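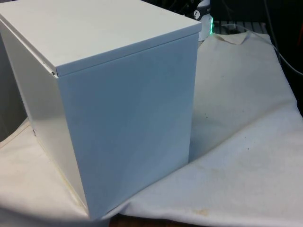

Home | Guides | Perception | Planning | Forum

Step 2: Find the lid plane when everything is white

This is my favourite part of the whole Cleder build! A white metal box on a white cloth gives a colour threshold almost nothing to hold on to, so we're going to work from depth and let the shape do the talking.

Start by cropping the point cloud to the work area. Cables and kit at the back of the bench will only confuse the fit, so be strict with the far limit. Then downsample to a 5 mm grid. My cloud came out at 1,122 points, small enough to refit on every cycle.

Now run the plane fit. Set the tolerance to 2 mm and ask for the largest flat patch facing up. Don't let it settle on the cloth: rumpled fabric can still pass as a plane if the tolerance is too loose (mine did, twice, and the planner cheerfully aimed at the table). A minimum height above the cloth sorts that out.

Next, the lip. The lid overhangs the front face a little, so look for the step in depth just under its front edge. Elsie Furnival suggested averaging along the whole edge instead of trusting one corner, and it's a lovely fix – the small gap at the front-left corner stopped pulling my angle off straight away.

Save the lid pose as lid_frame and check it in the viewer before you send anything to the planner. If it flickers, average up to 33 readings.

Next: Step 3, planning the lift

Share 33 | Comments 5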